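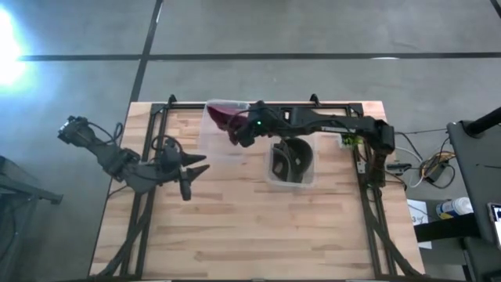 Clear boxes: are they worth the shelf?

2018-11-21

Every autumn the Tritport newsletter gets letters in praise of the clear plastic box, and every autumn I read them with one eyebrow up. This year the push has come from the people at Wullow, whose tidying guide went through 3,000 copies in June and tells us that a hallway is "solved" once everything in it can be seen. I have my doubts. I can see everything in my hallway now. It's on the floor.

The Wullow method goes like this. You take whatever has gathered by the front door, put it all on a table, sort it by kind and give each kind its own see-through box. Hats with hats, gloves with gloves, and so on down to the odds and ends. We asked readers how they had got on with it and 293 of you wrote back. Plenty were pleased on the day. Fewer could say the boxes still held what they were meant to hold by the end of the month, and several had bought more boxes to deal with the overflow, which I'd have thought was the opposite of tidying.
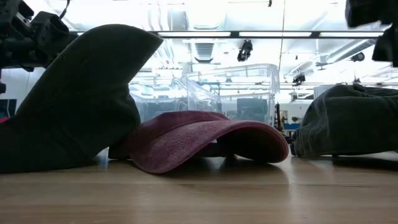
Headwear is where the method strikes me as weakest. The guide says to stack caps flat and press them down to save room, as if a cap were a pillowcase. Anyone who has pulled one out of a packed box in spring knows what becomes of the peak. An old maroon cap like the one on the table, already faded in patches along the crown and the brim, may not have much left to lose in the way of colour, but it does still have a decent curve to it and I'd like it to stay that way. Give it a hook. A hook costs pennies and you can get at the thing with one hand. As for heavier cloth with seams and stitching, bunching it up until the lid shuts isn't storage in any sense I recognise. Fold it, or hang it, or admit that you don't wear it.

Then there's the matter of size. Okosine sells its boxes in sets, and the biggest set in the catalogue runs to 60 pieces. Who has 60 kinds of anything? The Boonchu range is smaller and the lids are better, going by your letters, though two readers found that the square ones won't sit inside the shallow ones as promised. Measure the shelf first. Then measure it again with the door shut.

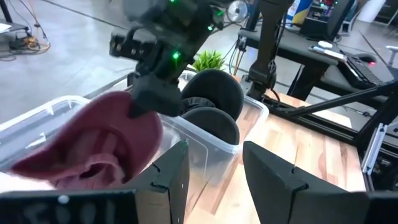 I will give the boxes this much: they are good for small, dark things that vanish in a drawer. Spare parts, chargers, the bits that came off something and will be wanted again. In a wicker basket you'd be rummaging to the bottom for them. The two round black pads in the container here, headphone ear pads by the look of them, show up perfectly well through the side, and you wouldn't need to lift anything to know where they were. Soft things gain a lot less. A maroon bit of knitting or clothing looks much the same in a box as it does on a chair, and it takes up the space of a dozen small items.

So my advice is to buy one. Use it for the small stuff for a month and see whether you put anything back in it. If you do, buy another. Letters to the usual address, please, and if you own the full Okosine set I'd love to hear what's in the last ten.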